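Notebook – textiles bench, Pluvthorpe workshop
1 April 2024

Dark cloth again. Picking up from the last entry, where I ran out of page in the middle of the shrinkage notes. Short version of those: the blackish-green stuff from Urrutia moves more in the length than in the width, and I should not have cut the first panel before washing. Done now. First panel is scrap, goes in the test drawer.

Today's job: get the second length prepped and hung, look at how it creases, decide on the hem, write the cut list for the curtain and the two covers.

Stock. Bolt label says 900 long, in cm, and I believe it less every time I measure. Took 321 off for the curtain drop, that includes hem and heading. Took 30 off the end for swatches. Shade card from Urrutia calls it one thing, the invoice calls it another, I'm writing "dark green-black" on everything so we all mean the same cloth. Please don't relabel.

Wash. Cool, short spin, out straight away. Last time it sat in the drum over lunch and the fold lines set like cardboard. Water ran gray-green on the first rinse, clear by the third. Put an old white rag in with it as a check and the rag came out dingy but not green, so I'm calling the dye OK for a curtain. Not calling it OK for a cushion anybody sits on in light pants. Need a dry rub test and a damp rub test before the covers get cut.

Drying. Over the rail, full width, no pegs. Pegs leave a bite mark that the iron only half takes out. Turned it once. The selvedge dries slower than the middle and pulls a little, so there's a slight smile along the edge. Goes away with steam.

Hang and creases. This is the bit I wanted to get down properly becuase we keep arguing about it. The cloth drapes soft. Folds are rounded, not sharp, and if you leave it alone most of the small ripples relax out. The long diagonal ones don't. A diagonal wrinkle means it's being held off grain somewhere, so go find where, don't iron it. I ironed one on the first panel and baked it in, it's still there, go look in the test drawer if you want to see what I mean.

Checking against white is much better than checking against the brick wall. On the brick every fold looks fine. Against something bright you get the edge line clearly and can see if it runs true. 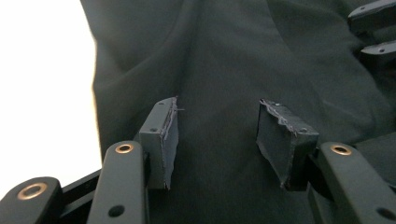
Steam, then. Low setting, iron held off the surface, from the back. Direct contact gives shine, even through the cloth, and on a color this dark the shine shows from the doorway. Tried three ways on swatches:

Swatch A – iron flat, no press cloth. Shiny. No.
Swatch B – iron flat, damp cotton press cloth. Faint shine at the edges where I leaned on it. Maybe for seams only.
Swatch C – hover and steam, brush with hand after. Good. Slow. This one.

Swatches pinned to the board in that order, left to right, with the letter on masking tape. The tape on B is already lifting.

Lint. Terrible. Everything pale in the building ends up on this cloth. Swept the bench, wiped it, laid the cloth down, and there were white bits on it before I'd got the chalk out. Use the roller, not the clothes brush, the brush just moves it around. And no batting on this bench until the panels are done. I mean it, I spent half the morning picking.

Chalk. White chalk shows up well and brushes off if you get to it the same day. Yellow leaves a ghost. The Fludico wax pencil looked promising and then didn't come out of the test piece with steam, or with soap, or with swearing. Keep it away from anything dark. Thread tacks for the heading marks, it takes longer but they stay put.

Hem. Went back and forth. Options were a single deep turn, a double turn, or a double turn with weights. Single turn shows a ridge from the front. Double sits flatter than I expected and the extra weight helps the folds fall straight. Weighted chain would be nicer still but we don't have enough and I'm not ordering for one curtain. Double turn, blind stitch by hand, loose tension. If the tension is tight the cloth puckers and you see every stitch as a little dimple.

Needle – went down a size after the first seam, the bigger one was leaving holes that didn't close up. Thread is the near-black, not the green. Green looks right on the spool and wrong in the seam.

Fraying. Raw edges shed badly if handled. Overlock right after cutting, before anything else, before you even fold it. I left one edge open on the first panel and lost a good finger's width of it to fluff.

Covers, for the two Avby benches. Pattern is the old one with the boxed corners. Total cut comes to 755 for both the curtain and the covers once I add the piping, which should leave enough for one mistake and not two. Nap direction: can't feel one, can't see one under the bench lamp, but run everything the same way regardless. Mark the top of each piece with a tack on the back.

Still to do
– rub tests, dry and damp
– press out the selvedge smile on the left side
– re-measure what's left on the bolt with the steel rule, not the tape, the tape has stretched
– ask Urrutia if the next lot will be from the same dye batch, we'll want more in June
– new roller refills
– somebody has the good shears, want them back

Hung for the night on the rail, heading end up, door shut to keep the dust off. Left a note on the door. Will check the drop again tomorrow before I pin the hem, it may grow a bit under its own wieght and I'd sooner find that out before stitching.

Page is full, cut list goes on the next one.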